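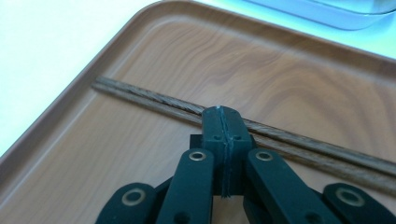
Hindport Serving Tray, Wood-Grain

Item 3015
From the Jirlow tableware shelf

I have a soft spot for a good tray, and this one has been living on my own kitchen counter since April (I was supposed to be testing it for the shop, and then I just never brought it back). It's plastic with a printed wood grain, a warm tan-brown with lighter and darker bands swirling all over the base. Up close you know it's a print, sure, but from across the table it looks lovely, and I don't have to oil it or fuss over it or yell at anybody for leaving a wet glass on it!

The rim is raised and rounded, a little darker than the base and smooth all the way along, so it's comfortable to carry. The corners are softly curved too. I bump into things constantly and I've yet to bruise a hip on this one.

What I use it for

Mostly noodles. A bowl, a little dish of something pickled, chopsticks laid straight on the tray, and off I go to the couch. The raised rim matters more than you'd think with chopsticks, as they love to roll away when you tip a flat board even slightly. Estela Zapata, who packs our orders, uses hers for dumpling night and lines up the filled ones on it with a sheet of parchment underneath. Breakfast works as well, though if you're bringing a full teapot, go slow. The base is pretty smooth and a heavy pot can slide.

The chopsticks

I get asked about these all the time. They're our Trekine pair, dark brown wood with a streaky grain that goes to amber in places, and thin tapered tips that are great for picking up slippery things. I think they look so good against the lighter tray. They're sold separately as item 207, and every pair comes out a bit different because of the wood, so please don't write to me if yours are darker than your sister's (Horacio Acuña, I still love you).

Wash the chopsticks by hand, dry them right away and don't leave them soaking in the sink. A tiny dab of food-safe oil brings the color back when they start looking dull.

Cleaning the tray

Warm water, dish soap, soft sponge. Soy sauce and beet juice wipe off if you get to them the same evening. Chili oil takes a second go. No scouring pads, please, they'll scratch the pattern. I keep mine out of the dishwasher and the microwave, and I don't set pans on it straight from the stove.

Ordering

Trays ship flat in a cardboard sleeve, usually within 2 working days. If you'd like the tray and chopsticks together as a gift, type "Henríquez wrap" in the order notes and we'll use the nice paper. Returns are fine as long as the tray hasn't been used, and scuffs from shipping are on us, so just send me a photo.

Questions go to me or to Bautista Troncoso at the counter. He's quicker at answering, I'm better at noodles.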